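Vendard's plug-in robot now learns from 300 demos

I've been meaning to write about the Vendard lab since I went out to Zernungate in May, and now they've put their numbers up, so I've run out of excuses. The short version is that they have a robot arm that can put a USB plug into a small computer board, and it learned from 300 demonstrations. Their last system, which they called Samir, wanted 3000 for the same job. If you've ever sat and steered an arm by hand through the same motion over and over, you'll know why I drove out there to look!

The new method is called Skaster. It isn't a new robot and it isn't a bigger model either, which surprised me a little. They kept the network from Samir pretty much as it was and changed what they feed it.

Plugging in a cable is a nasty little job for an arm. Most of the trip is easy, since you're just moving through open space toward the thing, and then everything that matters happens in the last tiny stretch. A plug that's a hair off will ride up on the metal edge of the port and skid. Push harder and you bend something. Murdo Guthrie, who runs the project, told me the old demos were "mostly commuting." The arm had learned a lovely smooth approach and had hardly any practice at the bit we care about.
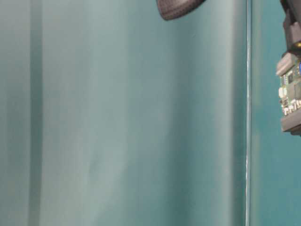
What Skaster does differently

So with Skaster, the team still records full demonstrations, start to finish, but the training doesn't treat all of each recording the same. It finds the part where the plug is close to the port and leans on that part heavily. The long approach gets thinned way down. Guthrie's group picks the changeover point automatically, by watching for when the person steering the arm slows down and starts making small corrections. People do this without thinking about it (I did it myself when they let me have a go, and I was terrible, and my hands slowed down exactly where the plot said they would).

The second change is about cameras. Samir mixed all the camera views together and let the network sort it out. Skaster trusts the wide view for getting over to the board, and then as the arm gets close it shifts its weight to the small camera on the wrist. It's a slide from one to the other, with no hard switch. They tried a hard switch first and the arm would twitch at the moment of changing over, which looked awful and knocked the plug out of line about as often as you'd expect.

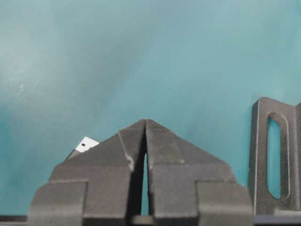 I asked about those early versions, and there were plenty. One of them learned to hover. It would get the plug close to the port and then just sit there making tiny motions, forever, because the people in the demos had spent so much time near the port making tiny motions. Fair enough, really. The fix was to mark the final push in the recordings as its own stage, so the network gets told that fiddling is supposed to end in something. The released version can still dither, waiting up to 15 seconds before it commits, and I found that weirdly nerve-racking to watch.

The test

For the test, the board goes in a bench vise and the vise gets moved between runs, so the arm can't simply replay a path. The team did 38 runs with the vise in spots that weren't in the training recordings. The arm had to line up the plug and push it all the way in, with no help from a person and no resetting partway through. A plug that went in partly and stopped counted as a miss.

Most of the runs came out as successes, and Skaster finished ahead of Samir even though Samir had all that extra practice. The full table is in the write-up on the lab's page, and I'd look there before quoting anybody a percentage, because the misses are split up by cause and that's the interesting part. The biggest group is the plug landing on the rim of the port and staying there. Skaster is good at getting to the port and pretty good at small sideways corrections, but once the plug has caught on the rim it tends to keep pushing in the same direction. A person would back off and wiggle. There's very little backing off in the training recordings, so the arm hasn't got much to copy.
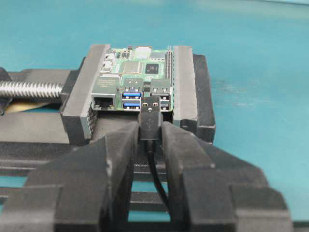 Plug in front of the USB ports, with the board clamped in the vise. Wrist camera view.

Why a USB plug, though? I asked that too. Partly it's because the ports come in stacked pairs, so getting the height wrong puts you at the wrong port altogether, and that makes a mistake easy to score. And partly it's that the parts are cheap and the lab has a drawer full of them. I liked that answer better.

What it can't do yet

The plug is handed to the gripper before each run, so picking up a loose cable from the table isn't part of this. Cables are a whole other headache. They flop around and they tug on the plug, and Guthrie said a stiff cable can undo a perfectly good approach all by itself. The board is also held still for the whole run. On a bench at home you'd be holding the board with your other hand, and this setup has a vise for that.

It's also one kind of plug. The team wants to try other connectors next, and Guthrie was careful not to promise me anything there. The trick of finding the slow part of a demo should carry over to any job with a fussy ending, he thinks — keys, screws, bottle caps — but they haven't run those tests, and I'm not going to run them for him in this column.
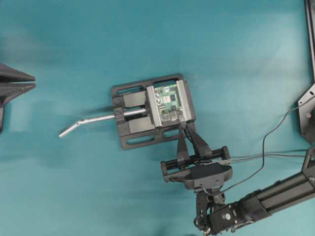 The arm at the vise, fingertips at the board's row of ports.

What I keep coming back to is the recording time. I sat with the team for a morning while they collected demos for a different task, and it's slow, tiring work. You get a stiff neck. Somebody reads out the run number, you do the motion, somebody moves the vise, you do it again. Cutting that from 3000 down to 300 means a small lab could try an idea and find out fairly soon if it was a dumb one.

The lab says the code for picking out the close-up part of each recording will be shared along with the Skaster training settings. The recordings themselves will come later, once they've been sorted and labeled. I've asked to go back when they start on the backing-off-and-wiggling problem, and Guthrie said yes, as long as I don't touch the controls again.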